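3.2 Surface finish and perceived room brightness

Ratings were collected from 952 tenants in Junisstead and Rirkska. Each rated a set of rendered interiors for brightness on a scale of 0 to 100. Pale finishes ran from flat grays to white (Figure 1a).
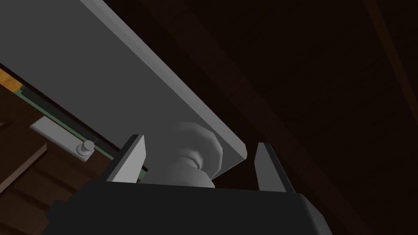

One tenant in Rirkska objected that gray only looks bright when the lamp is close, and several written responses made the same point. Lamp distance was therefore entered as a covariate. Dark finishes – browns close to black – formed the second group (Figure 1b).

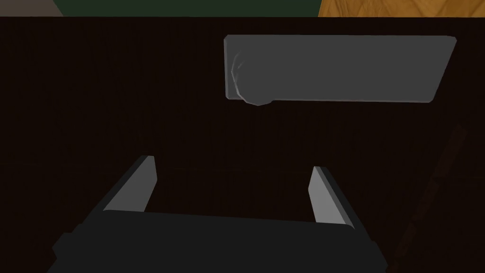

Gilbert replied in review that dark finishes should be scored apart from gloss. We agree, and Table 4 reports the two separately.

Figure 1. Finish groups: (a) pale, (b) dark.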